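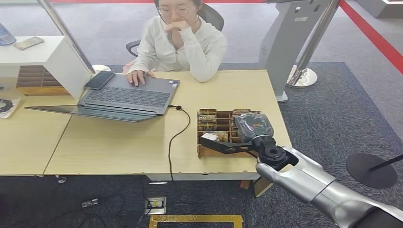
Jullo: a bearing sorter for a shared workshop

Jullo is one arm, one gripper, a laptop and a cardboard tray. It takes small packaged parts out of compartments and puts them in other compartments, which a person could also do, and faster. We have been building it in the evenings at the Zinthorpe shared workshop since February. This README covers the control code, the picking scripts and the small set of recordings that comes along with them.

If you came looking for a product, Kuusisto is the folder with the nice diagrams. Start there and come back when you are less hopeful.

Status

Works, in the sense that the word is used in this workshop. The arm homes, the gripper opens and closes when told, and the pick script gets through a full tray on most evenings. The place script is newer and has opinions. Nothing in here has been tested on anyone else's arm.

Last tagged release: June 10, 2020. Changes after that are on the main branch and you get what you get.

What is in the repository

kuusisto/ – wiring and mounting notes, plus drawings of the wrist adapter. The drawings are right. The dimensions written on the drawings by hand are right too, apart from the one that is crossed out.
goltavis/ – the motion code. Named after a boat, for reasons lost to history and to Kauko.
tray/ – layout files that tell the arm where the compartments are.
recordings/ – the data, described further down.
scripts/ – everything that didn't fit elsewhere, including two things called test_final.

Setup

1. Bolt the arm down. Clamping it "for now" is how we got the dent in the cabinet door.
2. Plug in the laptop before you start. The logger eats battery, and a laptop going to sleep in the middle of a pick leaves the arm holding its last position with great dignity until somebody gives up and restarts everything.
3. Copy config.sample to config.local and fill in your serial port. Do not commit config.local. I have committed config.local.
4. Run the homing script with the tray off the desk.
5. Put the tray back, line it up with the corner marks and run tray_check. It moves the fingers to a point over each compartment in turn and waits for you to press Enter or swear.
6. Start the pick script with the speed set to 54. This is a plain number in the config, with no units. It used to be a percentage.

The tray

Cardboard. We have had long discussions about printing a proper one, and Kauko Nurmi has drawn a beautiful model of it with chamfered lead-ins and a place for labels. The cardboard one keeps working, so the model remains beautiful.

If you make your own, keep the compartments a little wider than the boxes. The gripper has long flat fingers and they need somewhere to go. Boxes standing upright are easy. Anything wrapped in plastic is harder: the film slides against the fingers, and the item can come up at a different angle from the one it had in the slot. Raise the lift height in the layout file before you try wrapped parts, or the corner catches the divider and the whole tray comes along for the ride.

Recordings

There are 200 recorded picks in the folder, 3366 files once you count the logs, the joint positions and the notes. Each pick has its own directory with a short text file saying what went in and what happened. The text files were typed by whoever was at the laptop, so expect "ok", "ok again", "no" and, in one case, a shopping list.

Fields in each log, in order: time since start, joint angles, finger opening, commanded speed, state. State is a word and it is spelled the same way every time, which took a whole evening to arrange.

Failed picks are kept. Please keep yours too if you send any in. A folder made up only of good picks taught the grasp checker that every pick is a good pick, and it was very calm about reporting this.

Known problems

The gripper reports "closed" when it has closed on nothing. Compare the finger opening with the value in the layout file if you care about the difference.

Stopping the script with Ctrl+C stops the script. The arm finishes the move it was on. Use the stop button for stopping the arm, that being its job.

The logger writes local time. We did not think of this until the clocks changed.

Place accuracy gets worse toward the far right compartments. I blame the wrist adapter, Kauko blames the layout file, and we have agreed to look into it separately.

Safety, such as it is

Keep hands out of the tray while the arm is powered. Keep cables out of its reach as well, including the ones that belong to you. Someone stays at the desk for the whole run. It is dull work, mostly sitting, and the temptation to go and make coffee is strongest right before something falls over.

Contributing

Open an issue first if the change touches goltavis/. For layouts and recordings just send them. Say which fingers you used and how high you lifted. Patches that rename test_final will be considered, but both of them are in use.

License

MIT for the code. Take the recordings and do what you like with them, except send them back to us with the failures removed.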